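Forum > Werkstatt und Ordnung > Kleinteile am Arbeitstisch: Fächerbox oder einzelne Dosen?

Taheri
20. Februar 2020

Hallo zusammen,
ich räume gerade meinen Arbeitstisch um und komme bei den Kleinteilen nicht weiter. Bisher lag alles in Schubladen, und ich habe mehr gesucht als gearbeitet. Jetzt stehen durchsichtige Kunststoffboxen auf dem Tisch, eine kleinere und daneben eine größere mit mehreren Fächern. 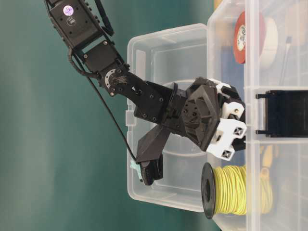 Meine Frage: Teilt ihr nach Größe auf oder nach Verwendung? Ich habe noch 277 Schrauben und Klemmen aus einer Haushaltsauflösung, alles gemischt. Dafür eine zweite Fächerbox zu kaufen, sehe ich eigentlich nicht ein.

Dondex
Nach Verwendung. Was man zusammen braucht, kommt zusammen in eine Box. Nach Größe sortieren sieht ordentlich aus, aber dann stehen beim Lampenanschließen vier Kästen offen auf dem Tisch.

Bellari
Sehe ich anders. Bei Schrauben geht es nur nach Größe, sonst hast du M3 in drei verschiedenen Kästen und kaufst sie trotzdem nach. Klemmen kann man extra legen. Und was machst du mit Klebeband und Rollen? Die passen in keine Fächerbox.

Taheri
Das Isolierband liegt in einer Box mit Klappdeckel. Wenn ich am Tisch sitze, bleibt der Deckel offen. Die blaue Spule steht lose auf dem Tuch, für die habe ich noch keinen festen Platz.
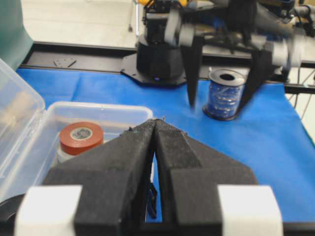 Rotoranges Isolierband in der Klappbox, rechts die blaue Spule.

Das Tuch bleibt übrigens liegen. Auf der blanken Platte rollt mir jede Schraube weg. Falten wirft es leider, vor allem rechts.

Dondex
Tuch würde ich nicht nehmen. Da hängen irgendwann Drahtreste drin, und die hast du dann in den Fingern. Ich habe eine Gummimatte, die wische ich ab und fertig.

Taheri
Ausschütteln reicht mir bisher. Eine Matte in der passenden Größe habe ich auch nicht gefunden, der Tisch ist nur 43 cm tief.
Zum Werkzeug: Zange und Schraubendreher lege ich links hin, nebeneinander, damit die Mitte frei bleibt. In die Boxen kommt davon nichts.

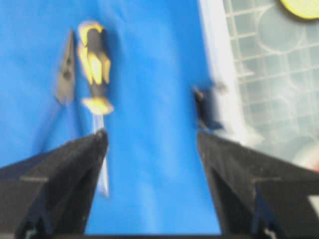

Hooman Najafi
Werkzeug gehört für mich an die Wand. Wenn es auf dem Tisch liegt, schiebt man es nur hin und her, und beim Löten ist es im Weg. Eine Lochplatte über dem Tisch, 2 Haken für Zange und Schraubendreher, mehr braucht es nicht.

Taheri
Die Wand ist Rigips, und ich wohne zur Miete. Bohren möchte ich da nicht.

Timeo
Dann eine Magnetleiste hinten an die Tischkante schrauben. Habe ich seit November, hält auch die schwere Kombizange. Bei den Schrauben bin ich bei Bellari, nach Größe.

Dondex
Und ich bleibe bei Verwendung. Probier es doch erst mal mit den Klemmen aus, die sind schnell umsortiert.

Taheri
Gut, dann Schrauben nach Größe und Klemmen nach Verwendung. Die Magnetleiste schaue ich mir am Wochenende im Baumarkt an.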